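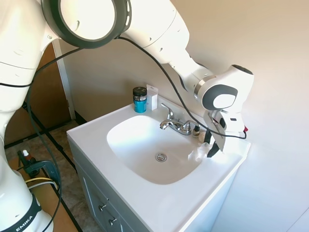
How to Clean a White Vanity Sink and Countertop

A glossy white vanity top shows soap film and water spots sooner than most surfaces. Cleaned weekly, it takes a few minutes and needs nothing stronger than dish soap.

What you need
Two soft cloths
Dish soap
White vinegar
An old toothbrush

Step 1. Clear the countertop
Move cups, bottles and soap dishes off the vanity. Wipe up hair and dust with a dry cloth before any water goes on.

Step 2. Wash the top
Wet a cloth, wring it out and add a drop of soap. Start at the back by the faucet and work forward. Go over the raised rim around the basin twice – soap collects along it.

Step 3. Wash the basin
Wipe from the rim down toward the drain in overlapping strokes. Leave soap on stubborn marks for a few minutes, then wipe again. Skip scouring powder, as it dulls the gloss.

Step 4. Clean the drain
Lift out the stopper if yours comes out. Scrub it and the chrome ring with the toothbrush. For hard water spots, mix 100 ml of vinegar with 100 ml of water, dab it on, and rinse well. Keep vinegar off natural stone, and never use it with bleach.

Step 5. Rinse and dry
Rinse the basin with warm water. Dry the top, the faucet and then the bowl with the second cloth. Hang both cloths up to dry.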